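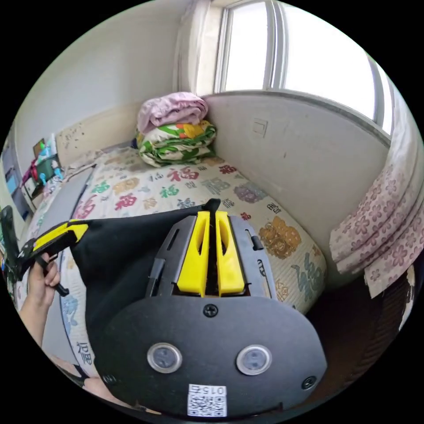

4.2 Daytime bedding

In most of the households we visited in Lindville, the bed was used long after people had gotten up. Of the 113 beds in the survey, nearly 700 separate daytime uses were logged, and sleeping or resting made up less than half of them. People folded clothes on the bed, sorted bags, sat to make phone calls, and let children play there. For this reason we treat the bed cover as a working surface and the quilts and blankets as stored goods, even when both are on the same mattress.

Two ways of storing bedding were common. In the first, quilts and blankets were put away in a closet or chest each morning. In the second, they were folded and left in a stack at one end of the bed, usually in the corner and against the wall. The corner stack took up little of the usable surface and kept the bedding within reach at night. A typical stack had a heavier quilt at the bottom and a light blanket on top. Homes with a window beside the bed used the corner stack more often than homes without one, but the Clesosum sample is too small to say whether the window itself matters.

The cover under the stack was in most cases a quilted one, laid flat over the bed. Printed covers were preferred to plain ones. Several carried large characters such as 福 (good fortune) in bright colors on a pale ground, as in Figure 5, and respondents said they kept these on the bed in all seasons.
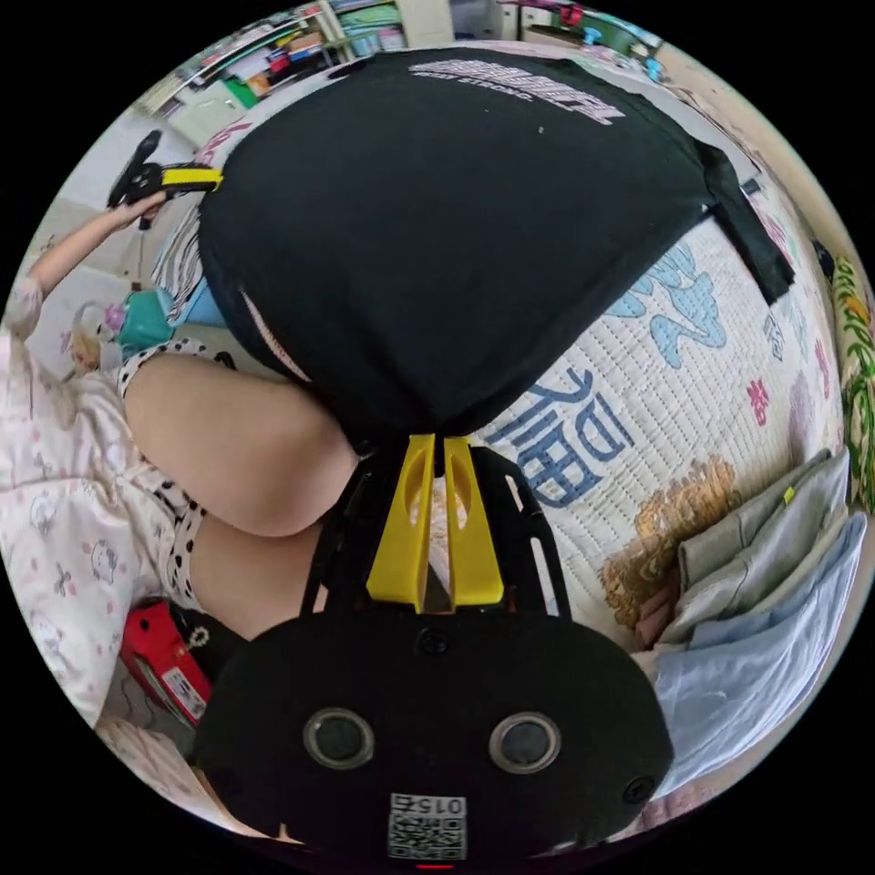

Small items tended to collect on the cover during the day – cloths, cushions, toys, clothing that had been worn once and not yet washed. We coded these under the Stusine scheme as "resting items" if they stayed in place for more than one visit, and as "passing items" if they did not. Toys were the hardest group to code. In seven homes the same toy was found on the bed at every visit, but in a different spot each time, and we counted it as a resting item.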